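3 Jan 2018

새해 들어 처음 쓰는 일기다. 사흘이나 미뤄 놓고 이제야 펜을 드니 조금 민망하지만, 오늘은 꼭 적어 두고 싶은 마음이 들었다. 아침부터 복도를 오가며 정리를 했는데, 지난 November에 쌓아 둔 일들이 그대로 남아 있어서 어디부터 손을 대야 할지 한참을 서성였다. 그래도 하얀 벽과 하얀 천장 사이로 길게 뻗은 그 복도를 걷다 보면 이상하게 마음이 차분해진다. 끝까지 갔다가 돌아오기만 해도 생각이 하나쯤은 정리되니까.

내가 제일 좋아하는 자리는 역시 나무 계단 아래다. 위에서 내려다볼 때는 그냥 계단인데, 밑에서 올려다보면 따뜻한 갈색 디딤판이 비스듬히 줄지어 올라가는 모양이 참 곱다. 어릴 적 할머니 댁 다락으로 오르던 계단이 생각나서, 볼 때마다 괜히 한 번 더 고개를 들게 된다. 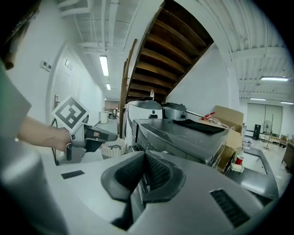

점심 무렵에는 Pendo가 들러서 계단 밑 조리대를 같이 치웠다. 가전제품을 하나씩 들어내고 밑을 닦고 다시 올려놓는 일이 생각보다 오래 걸렸지만, 둘이서 수다를 떨며 하니 힘든 줄도 몰랐다(팔은 좀 아프다!). Pendo는 Forkdale로 이사 갈 집 이야기를 했다. 짐 상자가 최대 80개는 될 것 같다며 한숨을 쉬는데, 그 표정이 우스워서 나도 모르게 웃어 버렸다. 미안하다고 하고 차를 한 잔 더 따라 주었다.

저녁에는 Imani에게 편지를 쓰려다가 두 줄 쓰고 덮었다. 연말에 보내 준 카드에 아직 답장도 못 했는데, 막상 쓰려니 하고 싶은 말이 너무 많다. 계단 이야기도 쓰고, Pendo 소식도 전하고, 봄에는 꼭 놀러 오라고 해야지. 내일은 문 옆 벽을 닦고, 복도 끝 하얀 휴지통도 씻어 둘 생각이다. 벌써 눈이 감긴다. 편지는 내일 아침에 차 마시면서 마저 써야겠다.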